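Trornon's voice app will speak Flemish from June, says product lead

May 18, 2021

Owners of Trornon smart speakers in Belgium have been waiting a long time for a voice assistant that understands them. The company's assistant, Wesov, has handled standard Dutch for two years, but customers in Antwerp, Ghent and Hasselt have complained that it mishears them, answers the wrong question or gives up altogether. An update due in June is meant to put that right.

Els Dierckx leads the team behind it. She joined Trornon from the small speech firm Zosby when it was bought, and she has been working on the Flemish version ever since. We spoke by phone.

"The first thing people ask me is why it took so long," she says. "The answer is recordings. You can't train this on newsreaders. We needed people talking the way they talk in their own kitchen, and we needed a lot of them."

The team ended up with 313 speakers, all of whom read out a list of commands and then spent a while chatting freely. The youngest was 12 and came with her grandfather, who was also recorded. Dierckx says the free chat turned out to be far more useful than the lists.

"When you hand someone a sheet of paper, they go stiff. They speak like they are in school. Ask them how to make stew and you get the real vowels."

West Flanders was the hardest. Early test versions failed on more than half of the requests made by speakers from around Kortrijk, and the team went back twice for more recordings. She would not give a current figure, but says it is now "close to the others, and not yet as good".

I asked whether users will have to pick a dialect in the settings. They won't. There is one switch, for Belgian Dutch, and the assistant works out the rest as it listens. The replies will be in a Belgian voice too, recorded by an actor from Mechelen. She has a fairly neutral accent, a choice that was argued over for weeks.

"Half the test group wanted something stronger. The other half said a strong accent from a speaker would annoy them by the second day. We went with the second half, and I still get emails about it."

Much of the speech work now happens on the device, with less of it sent away to a data centre. Dierckx says this makes replies quicker and should please people who worry about their recordings. Timers, alarms, lights and volume will all work with the internet connection down. Weather, music and anything that needs a search will not.
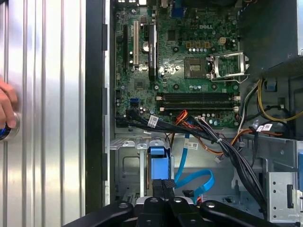

What owners will need

The update covers the two newest Trornon speakers and the phone app. The original speaker is left out. It doesn't have enough memory for the new language files, Dierckx says, and the team tried for months to make them fit.

"We got it running once. It took nine seconds to turn on a lamp. I wouldn't want to sell that to anyone."

Owners of the older model can keep using standard Dutch through the cloud, and that service will stay up. She could not say for how long.

There is also a desktop version for Windows, sold under the Chowdary name, which has never had quite the same features as the speakers. It will get the Flemish update later. The download is bigger there and the microphone is often poor, particularly on older office machines, and she wants another round of testing before it goes out. For now, 26 people are trying it at home.

The speaker update will be sent out in stages. A first group of 200 households gets it at the start of the month, and everyone else follows once those have run without trouble — she hopes within a fortnight. It installs overnight and the speaker restarts by itself. Saved alarms and routines are kept, although routines started by a spoken phrase may need to be recorded again.

French for Wallonia and Brussels is next on the list. The assistant already speaks the French of France, and Dierckx expects a shorter job this time.

"Numbers are the big one," she says. "If you say septante and it sets the oven timer for something else, you will not forgive it."

She uses the Flemish version at home and has done since the winter. Her own family took part in the recordings, apart from her brother, who still has the first speaker and has asked her more than once when his update is coming.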